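**To:** robotics-students list
**From:** Rodrigo Mateos, Trama Student Robotics Program
**Subject:** Re: Arm teams, bench setup and the January review

Dear members,

Please find below the program's response to the questions raised on Thursday by Anselmo Montoya on behalf of the Olatunji team.

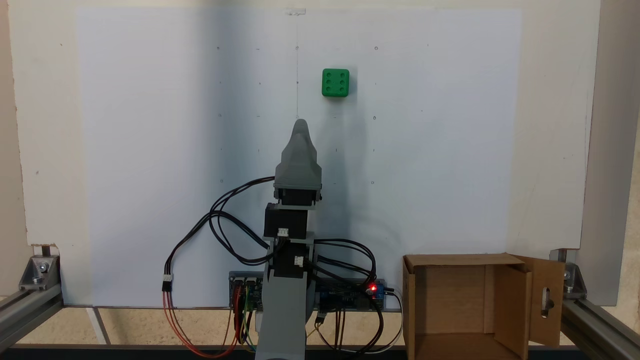 ## Bench setup

The dotted white panel remains the reference surface for all arm teams. Teams may add light pencil marks, but may not drill the panel or cover the dots. The green die is the only target approved for the review. Each team must start with the arm upright and the gripper closed.

> Anselmo Montoya wrote:
>
> Our team would like to know whether the servo cables must be tied to the arm before the review. We tied them last week and lost some travel at the second joint. We would also like to ask whether the 3000 ms pause between moves is still required, and whether printed parts may be replaced after registration.

## Cables and wiring

Cables may be left in open loops, provided that they do not touch the target during a run. Connectors must be fully seated before power is applied. Any change to the wiring of the boards must be entered in the team log and initialed by a second member.

## Timing

The 3000 ms pause is still required between moves. A team that wishes to use a shorter pause may request a separate trial, but the result will not count toward its score. Each team will have 10 attempts, with 2 practice runs beforehand.

## Printed parts

Replacement of printed parts is permitted until the evening before the review. The total printed weight may not exceed 295 grams, servos and fasteners excluded. Requests for filament should be sent to me by email with the part file attached.

The Dukmont team has asked to exchange its review slot with the Trevex team. The program has no objection if both team leads confirm in writing to this list.

Sincerely,

Rodrigo Mateos
Trama Student Robotics Program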